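Last updated: September 29, 2021

Reltthorpe library brings back the paper card, for now

The Reltthorpe public library will go back to stamping books by hand next week while its online catalog is moved to a new system, the town said Wednesday. The old catalog, supplied by Fillov, has been slow since March and on some mornings has declined to admit that the library owns any books at all.

Borrowers will be limited to four items each. Due dates will be stamped inside the cover with equipment found in a basement cupboard, along with 200 blank cards and a notice about wet umbrellas.
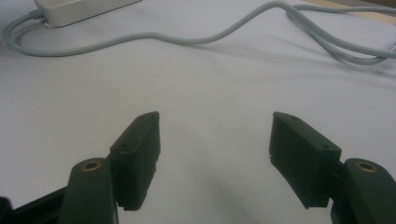
The switch to the new system, made by Riretti, is expected to take nine days. The town had planned on three, then five. Late fines are suspended throughout, a gesture made easier by the fact that the software that works them out will be turned off.

Holds placed before Friday will be honored. Holds placed after that should be written on a slip and handed in at the desk on Gosling Street, where a shoebox has been set aside.

The library opened in 1877 and ran on paper for 98 years without a scheduled outage. Staff still have the first ledger, which lists 1147 books and is, according to the town, fully searchable by anyone with an afternoon free.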